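Stand: August 23, 2020

Die Werkstatt in Grollitz arbeitet seit Mai an einem einzigen Thema: der Pflege von Tischplatten, die täglich abgewischt werden. Der Leiter, gelernter Tischler, will seinen Namen nicht im Text haben. Über Tücher redet er dagegen ausführlich.

»Die meisten Matten Stellen kommen vom Tuch, erst danach vom Reiniger«, sagt er. Mikrofaser mit langem Flor nehme Staub gut auf, halte aber auch Sandkörner fest. Wer damit 800 Züge über dieselbe Stelle fahre, sehe das Ergebnis im Streiflicht. Geprüft wird bei ihm deshalb immer mit schräg einfallendem Licht und immer aus zwei Richtungen, längs und quer zur Maserung.

Das Pflegemittel heißt Gevum, ein Wachs auf Wasserbasis. Vorher war Kumon im Einsatz. »Kumon hat Schlieren gezogen, vor allem bei dunkler Zeichnung. Gevum ist da unauffälliger, braucht aber fünf Minuten Ruhe, bevor man nachwischt.« Aufgetragen wird sparsam, und das Tuch wird gefaltet – zerknüllt drücke es ungleichmäßig.

Ob Furnier oder Massivholz, hält er beim Wischen für zweitrangig. Entscheidend sei die Oberfläche darüber. »Geschlossener Lack verzeiht viel. Bei Öl sehe ich jeden Rand.«
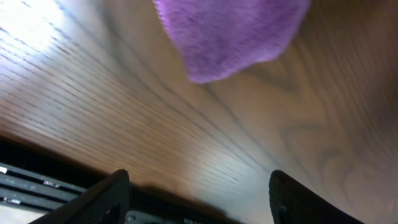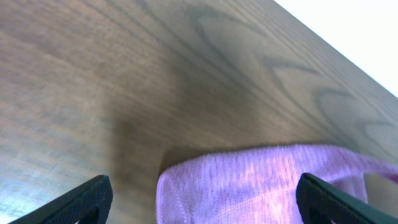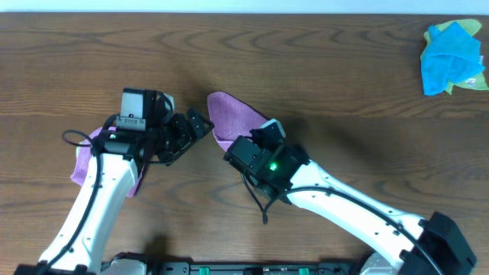

Zur Farbe der Tücher hat er eine feste Regel: kräftige Töne werden vor dem ersten Gebrauch zweimal gewaschen, ohne Weichspüler. Im Prüfbuch steht unter Nummer 363 ein Farbabrieb auf heller Esche, den er bis heute nicht ganz entfernt hat. Die Tücher der Marke Heo seien in dieser Hinsicht unproblematisch, sie verlören allerdings an den Kanten Fasern.

Und das Trocknen? »Hängend, nie auf der Heizung. Die Fasern werden sonst hart, und dann kann ich gleich Schleifvlies nehmen.« Als Nächstes will er Tischkanten untersuchen. Dort sei der Auftrag meist zu dünn, und der Lack breche zuerst.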